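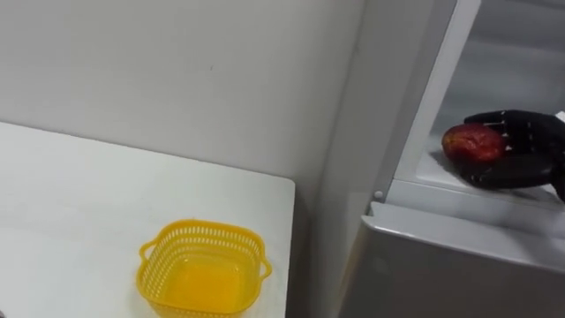
Mangoes stay hard in the fridge, what am I doing wrong?

Silvana Peixoto
Member, 16 posts

Good evening to all. I moved to a new apartment in September and there is a shop near me which sells mangoes by the box. I bought one box and put all of them in the refrigerator the same evening, because my kitchen is very warm. Now it is the second week and they are still hard like stones. I cut one and it was sour and a little rubbery near the seed. Can I still save the others, or must I make chutney from all of them? Also, is the red color a sign that they are ready? Excuse my English please.

Genivaldo Fagundes
Moderator, 2,494 posts

Hello Silvana. A mango that goes in the refrigerator when it is hard will almost stop to ripen. If it stays too long in the cold, it can be damaged inside, and then it never becomes really sweet.

Take them all out today. Put them on the counter in a paper bag, not plastic, three or four in each bag, with the top folded. Add one ripe banana if you have it. Look at them every morning. When you press near the stem and it gives a little, and you can smell the fruit there, it is ready to eat. Only then move it to the refrigerator, where it will keep for up to five days.

The color does not help you much. Some kinds are red on the tree long before they are ripe, and other kinds stay green until the end. My mother buys only with her nose.

If after one week on the counter they are still hard, or the skin has gray sunken places, I would cook those ones. For chutney the sour ones are better anyway. I use brown sugar, vinegar, fresh ginger and one small chili, and I cook it slowly until the spoon leaves a line on the bottom of the pot.

Shiferaw
New member

I do without the bag, just leave them on top of the cupboard. Takes longer but OK. Don't wash them before, mine got mold at the stem.

Silvana Peixoto

Thank you both. They are in the bags now, with a banana. The one I cut is already in the pot with ginger.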